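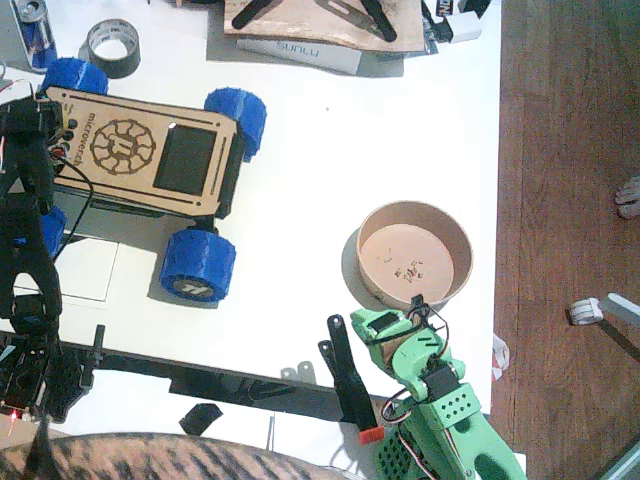
Robot Learning Laboratory
Handout 4: Learning from Demonstration with Low-Cost Arms
Instructor: Eliécer Villca
Laboratory supervisor: Hazel Kasprzak
Issued February 18, 2020

1. Purpose of this handout

These notes accompany the fourth lecture and prepare students for the second laboratory assignment. They cover behavior cloning, which is the simplest form of learning from demonstration, and report the results of a small study carried out in this laboratory on the Pellov task set. Students are expected to have read Handout 3 on servo control and joint calibration. The notation is the same as in that handout.

2. The problem

A robot arm with inexpensive hobby servos is difficult to program by hand. The gears have play, the links bend under load, and the position reported by a servo may differ from its true position by a degree or more. A program that moves the gripper to a computed point will often miss that point. A person who steers the same arm while watching it, on the other hand, corrects these errors without thinking about them.

Learning from demonstration attempts to capture those corrections. A person performs the task many times through the arm. The system records what the cameras saw, where the joints were, and what command the person gave at each moment. A model is then trained to produce the same command when given the same camera view and joint positions.

3. Behavior cloning

Let o be an observation, consisting of one or more camera images and the current joint angles. Let a be the action, which in our case is the set of target joint angles for the next time step. A demonstration is a sequence of pairs (o, a). Behavior cloning treats every pair as a separate training example and fits a function, called the policy, that predicts a from o. The usual training loss is the squared difference between the predicted and recorded joint angles, averaged over all joints and all pairs.

The method has one well-known weakness. During training, the policy sees only the situations that the demonstrator visited. When it runs on the arm, a small error takes it to a situation slightly outside that set, where its next prediction is likely to be worse. Errors of this kind add up over the length of a task. The term used in the lecture is compounding error, and students should be able to explain it in their own words.

Two remedies are considered in this course:

Action chunking. The policy predicts a short sequence of actions instead of one. Fewer separate decisions are made during a task, so there are fewer points at which an error can enter. The arm is slower to react to a change while a chunk is being carried out.

Recovery demonstrations. The demonstrator deliberately starts from a poor position, such as a gripper that is too low or turned to one side, and brings the arm back to a good one. These recordings give the policy examples of correction that ordinary demonstrations lack.

4. The laboratory study

The study compared three training sets of different makeup. The task was to close the gripper on a small part, carry it to a shallow container, and release it inside. All demonstrations were recorded by two operators using the Malar control interface, and all policies were trained with the same network and the same settings.

Set A contained 4,000 time steps of ordinary demonstrations only.
Set B contained 3,000 time steps of ordinary demonstrations and 1,000 of recovery demonstrations.
Set C was Set B, used to train a policy with action chunks of 10 steps.

Each policy was then run 20 times, with the part placed at positions marked on a printed grid. A run was counted as a success if the part came to rest inside the container and the arm returned to its starting position without help.

Results:
Policy trained on Set A: 7 successes
Policy trained on Set B: 11 successes
Policy trained on Set C: 15 successes

The total amount of data was the same in all three cases. The difference between A and B is therefore a matter of what was recorded. Most failures under Set A occurred at the grasp, where the gripper closed beside the part and the policy continued to the container with nothing held. Under Set B this became less frequent. The remaining failures under Set C were mainly at the release — the gripper opened while still short of the container.

Twenty runs per policy is a small number. The gap between A and C is large enough to be taken seriously, while the gap between B and C should be treated with caution. Students who wish to quote these figures in a report must state the number of runs alongside them.

5. Sources of variation

Three conditions were found to affect the results and must be recorded in every laboratory report.

Camera position. A policy trained with the camera in one place performed poorly after the camera was moved by the width of a hand. The mount is to be checked against its marks before each session.

Lighting. Shadows cast on a white work surface change through the day. Demonstrations recorded only in the morning gave weaker policies in the afternoon.

Objects on the work surface. A policy may come to rely on an object that has nothing to do with the task, if that object stood in the same place throughout recording. The Otonum dataset, used in Assignment 3, was collected with the surroundings changed between sessions for this reason.

6. Assignment 2

Students work in pairs. Each pair will record its own demonstrations in the Sarpong room, train a policy with the code provided, and evaluate it over 20 runs. The report should contain the following:

The makeup of the training set, including the share of recovery demonstrations.
A table of all runs, with the starting position of the part and the outcome.
A short account of each failure, stating the stage at which it occurred.
One proposed change to the training set, with the expected effect.

Reports may not exceed four pages. Runs may not be left out of the table, including those stopped by the operator. A run that is stopped for safety counts as a failure and is marked with the letter S.

Bookings for the arms are made through Hazel Kasprzak. Servos that become too warm to touch must be switched off and reported to her before the session continues.

7. Reading for the next lecture

Course reader, chapter 5, sections 1 through 3. Section 4, on interactive correction during a run, is optional and will be covered in Handout 6.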